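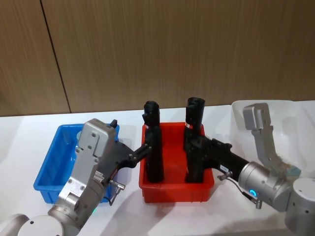 Blue, red and white bins lined up on a tabletop

The Dresten Winter Lights weekend will go ahead in January, but it will be held at the Wenow fairgrounds this time, not on Mill Street. The organizers confirmed the move in a note to stallholders, and the new layout is now posted at the library and at both post offices.

Last year's event filled Mill Street from the bridge to the old bank. People liked being downtown, but the crowd got stuck at the narrow end both nights, and the bus company had to send its Route 19 buses around by the quarry road until after ten. The city has since told the organizers it won't close Mill Street for two nights running while the water main work is going on. That left a choice between a one-night event downtown and the full weekend somewhere else.

The fairgrounds are a 15-minute walk from the bridge. The path along the river is lit as far as the footbridge. After that you are on the shoulder of Wenow Road for a short stretch, so bring a flashlight if you plan to walk home late. Cones will be out on that side of the road both evenings.

What's on

The lantern parade is still the main event on the first evening. It starts at the north gate of the fairgrounds at 6:30 p.m., goes once around the horse track and ends at the bandstand. Anyone can join in with a lantern. Battery lights only, please. The fire department asked for this last year and was mostly ignored, and this time people with candles will be turned back at the gate.

Lantern-making sessions are on at the library every afternoon in the week before. They're free, and paper, wire and glue are provided. Children under eight need an adult with them. The sessions run from 3:30 to 5 p.m. and you don't have to book, although the room holds 40 and it did fill up on the last two afternoons a year ago. If it's full you can take a kit home.

The ice slide is back, on the slope behind the cattle barns. It costs $3 for three rides, and sleds are included. You can't bring your own. If the temperature stays above freezing the slide will be closed and the tickets can be used at the carousel.

Music is in the exhibition hall, which is heated. The Fasov Brass Band plays at 7:30 p.m. on the first evening, right after the parade, and the high school choir sings at 5 p.m. on the second. There is an open stage between 2 and 4 p.m. on the second afternoon. Sign up at the hall door. Each act gets ten minutes, and there's a piano and one microphone.

The second evening closes with a light show on the grain elevator. It runs 20 minutes and will be shown twice, at 7 and again at 8 p.m. Both showings are the same, and the second is usually less crowded. There is no sound this year after complaints from the houses on Elevator Lane.

Food

There will be 19 food stands, up from 12. Most of them will be along the east fence, with the hot drinks near the bandstand. Lục, the noodle place on Depot Street, is taking a stand for the first time and will have beef and mushroom soups. The Grange is doing chili and cornbread as usual. The doughnut stand that had the long line last year is returning with a second fryer.

Stands take cash, and most of them take cards. The nearest cash machine is at the gas station on Wenow Road. It ran out on the first night last time, so it's worth getting what you need before you come.

Picnic tables will be set up in the exhibition hall. Hot food can be eaten there, but dogs can't come inside.

Getting there and parking

Parking in the fairgrounds lot is $5 a car, and the lot has 259 spaces. Once it's full, cars will be sent to the field across from the feed store. The field is only usable if the ground is hard. If it isn't, the overflow will go to the high school, and a shuttle will run from there every 20 minutes until 9:30 p.m.

Accessible parking is by the south gate, on gravel. The path from there to the hall is paved. The horse track isn't, and it can be hard going for wheelchairs and strollers after snow. There's a flat viewing area for the parade beside the bandstand, and you can get to it without crossing the track.

Route 19 will stop at the north gate both evenings. The last bus back to downtown Dresten leaves at 9:50 p.m. Regular fares apply.

Please don't park along Elevator Lane. The people who live there have had enough of it from the summer fair, and the city has said cars will be towed.

Tickets

Entry is $7 for adults and free for anyone under 16. A ticket is good for one day. Weekend passes are $12 and can be bought in advance from the library, the hardware store or the front desk at the rec center. They won't be sold at the gate.

Last year was free, and a few readers have written in asking why that's changed. The organizers say the fairgrounds charge rent and Mill Street didn't. The hall has to be heated for two days as well. They counted 1272 people across last year's weekend and have based the price on getting the same number again. Anything left over will go toward the cost of next year's event.

Tickets can be refunded if the whole event is called off, but not if a single item like the ice slide is canceled.

If the weather is bad

Snow by itself won't stop anything. High wind will. The light show and the parade can't run in strong gusts, and a decision will be made by noon each day. It will be posted on the library door and on the city's phone line. If the parade is called off on the first evening it'll be moved to 6 p.m. on the second.

Craft stalls

All the craft stalls are taken. There's a short waiting list, and you can be added to it at the library desk. Stallholders can get into the hall to set up from 9 a.m. on both days and should use the loading door on the west side. Vehicles have to be out of the yard by noon. Tables are provided but extension cords aren't, and the hall staff have asked that nothing be taped to the walls.

Lost property from last year's event, including a good number of single gloves, is still at the rec center. It will be given away after the weekend if it isn't claimed.

We use cookies to remember your newsletter settings. By continuing to use this site you agree to our cookie policy. Accept | Manage settings

Recent items
Water main work on Mill Street: which blocks are affected
Rec center pool to reopen after tile repairs
Fasov Brass Band looking for two trombone players
Library winter hours
Snow parking rules: what changes after dark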